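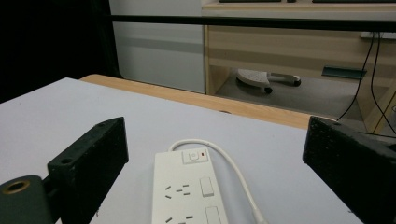 Margareta Mocanu
I'd drop the rocker switches from the task list and only score the main button. Our club lost a whole evening to rockers.

jeon_bench
We did think about it. But the Zollgate rules say any switch on the strip, and the students want the 4 extra points.

patberg6
Main button first. It's square and it's at the end, so you can come straight down on it. For a rocker you have to push one side, and blunt fingers slide off.

jeon_bench
Fingers are the same block shape on both sides. Could cut a narrower tip, I guess – we have about 14 days.

Margareta Mocanu
New tips means all your old demos are for the wrong hand. I wouldn't.

patberg6
Don't agree. 6 good demos with the right tip beat a pile with the wrong one. Tape the cord down too.

jeon_bench
Cord has to stay loose, it's in the rules. I'll ask the students about tips and post what they pick.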